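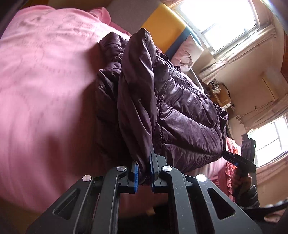

Plum quilted puffer jacket on the bed.

Ticket 1650
Product: Wirnent front-loading washing machine, 8 kg
Opened: 07/11/2025
Opened by: Lovisa Lie
Handled by: Piyumi Ranasinghe, then Trygve Öberg
Subject: Machine will not spin a padded jacket, stops with water still in the load
Status: Closed

Lovisa Lie wrote:

The machine washes everything else without trouble but will not finish a quilted jacket. It fills, washes and rinses as it should. When it gets to the spin it turns slowly one way, stops, turns slowly the other way, stops, and keeps doing this for a long time. The display sits on 9 minutes remaining. In the end it gives up, the door unlocks and the jacket comes out heavy with water. There is no error code. The light next to Spin blinks twice and then goes off.

I have tried it three times with the same jacket. First on Delicates, then on Outdoor, then on Spin Only at the end of the Outdoor wash. Delicates did spin a little but the jacket was still dripping. The other two did not spin at all.

The jacket label says machine wash 30, gentle, low spin, tumble dry low. The filling is polyester. It is an adult size and there was nothing else in the drum.

The machine was bought in September and was put in by the shop. It has done towels, sheets and ordinary clothes with no complaint. It is on the first floor on floorboards.

What I would like to know is whether this is a fault, and if it isn't, how I am meant to wash a coat in it.

Piyumi Ranasinghe replied:

Thank you for the detail, it helps. No error code and a blinking Spin light means the machine has measured the load before the spin, found it out of balance and tried to spread it out. If it can't do that after a number of attempts it skips the spin. It is meant to do this and it does not point to a broken part. It can still be made worse by a machine that isn't level or a filter that is partly blocked, so please go through these in order and write back with what you find.

1. Switch off at the wall. Open the flap at the bottom right, put a shallow dish under it and let the water out through the small hose. Unscrew the filter, rinse it and look into the opening with a torch. Turn the small wheel inside with a finger. It should move in little jerks.

2. Check the drain hose at the back. It should have no kinks and the end should not be pushed more than a hand's width into the standpipe.

3. With the drum empty, press on each of the top corners in turn. If the machine rocks, loosen the lock nut on the foot, wind the foot down until it touches and tighten the nut up against the cabinet again.

4. Run Spin Only with an empty drum at the highest speed. Listen for knocking.

5. Run Spin Only with a few bath towels that you have wetted in the sink.

Please don't put the jacket back in until you have done all five.

Lovisa Lie wrote:

Done. Results in the same order.

1. Filter had a hair grip and some grey fluff in it. The wheel turns in jerks as you said. A lot more water came out than I expected so I would suggest the instructions say several dishes.

2. Hose was fine. The end was further down the pipe than you say, so I pulled it up and fixed it with the plastic clip that was still in the bag with the manual.

3. Front left corner moved when pressed. I wound the foot down and did up the nut. It doesn't move now. The nut at the front right was loose too but the foot was touching.

4. Empty spin ran up to full speed. No knocking. The machine stayed where it was.

5. Towels spun normally and came out just damp.

Then I tried the jacket again on Outdoor, on its own. The same thing happened as before. It got nearer, I think — it sped up twice before it slowed down again — but no proper spin.

Piyumi Ranasinghe replied:

Good, that rules out the pump and the drum. The loose foot was worth finding even if it is not the whole answer. Passing this on to Trygve Öberg, who looks after the washing programmes.

Trygve Öberg replied:

Hello Lovisa, I have read the log. A single padded jacket is one of the hardest loads for a front loader. The outer cloth is close-woven, so air stays inside on the way in and water stays inside on the way out. When the drum starts to turn quickly the wet jacket sits in one lump on one side, and with nothing opposite it the machine won't speed up. Towels spread round the drum by themselves. A jacket often doesn't.

The Outdoor programme on your model also asks for a stricter balance than Delicates. That explains the small amount of spin you got on Delicates.

Please try this.

Before the wash: empty the pockets, do up the zip and any poppers, and turn the jacket inside out. If it has a hood that comes off, take it off and wash it separately in the same load. Press the air out of the jacket with your forearms before it goes in.

Loading: put the jacket in with two bath towels of similar size. Don't wrap them round it. Towels that shed fluff are best avoided. Leave space at the top of the drum. The 8 kg on the front of the machine is for dry cotton and does not apply to padded things.

Programme: Outdoor, 30 degrees, extra rinse on, spin set to 400. Liquid detergent, a small dose, no softener. With the extra rinse the display should show 114 minutes at the start. If it shows something else, tell me what it says, as the option may not have been taken.

If it still stalls: wait for the door to unlock. Do not pull the jacket out by one sleeve, as the weight of the water can tear the stitching. Lift it from underneath with both hands into a basin, press the water out against the side without wringing, put it back with the towels and run Spin Only at 400. Repeat once if needed.

Lovisa Lie wrote:

It did show 114. Two towels, inside out, zip up. The spin stalled once, then went on the next attempt and finished. The jacket is wet but it isn't dripping, which is a large improvement.

Two questions. Can I use a higher spin now that it has balanced? And the filling has gone into lumps in the sleeves and along the bottom of the back. Is that damage?

Trygve Öberg replied:

Higher spin: I would stay at 400 for this one, as the label asks for low. You can do a second Spin Only at 400 to get more out. It takes a few minutes and does less to the padding than one fast spin.

Lumps: padding usually bunches when it is wet, and it is not a sign of damage by itself. It needs to be dried with some movement. In a tumble dryer use low heat, put in two or three clean tennis balls, stop it every 20 minutes or so, take the jacket out and pull the lumps apart with your fingers through the lining. If you have no dryer, lay it flat on an airer, turn it often and work the lumps apart each time. It will take a good deal longer that way. Don't put it on a radiator.

Check the seams and the thick parts at the collar and cuffs before you put it away. They are the last to dry, and if they are put in a cupboard damp they will smell.

Lovisa Lie wrote:

No dryer here. It is on the airer in the spare room with the window open a little. I have been going in to pull at it. The back is mostly flat again and the left sleeve is still lumpy at the elbow.

For your records, the manual has one line about padded garments and it says "select a suitable programme". The Outdoor page shows a picture of a coat with nothing else in the drum. I went by the picture.

Trygve Öberg replied:

That is a fair complaint. I have sent it to Randi Hedlund, who edits the manuals, with a copy of this ticket. For the elbow, shake the sleeve from the cuff end and then pinch along it. Some of it may only come right when it is fully dry.

Randi Hedlund added (internal note, shared with customer):

The drawing on the Outdoor page will be changed at the next print. New text: "Wash a single padded garment together with two towels. Set spin to 400 or lower. If the Spin light blinks twice, the load was out of balance; rearrange it and select Spin Only." The draining section will say to have more than one dish ready and to close the hose between dishes. The meaning of the blinking Spin light will also go in the fault table, where at present it is missing.

Lovisa Lie wrote:

Jacket is dry, elbow included. Collar took longest. I did a winter duvet cover and pillowcases after that with no stalling. Happy for this to be closed.

Closed by Piyumi Ranasinghe
Cause: out-of-balance load, single padded item. Contributing: front left foot not touching the floor.
Parts used: none
Visit: none
Follow-up: manual change, with Randi Hedlund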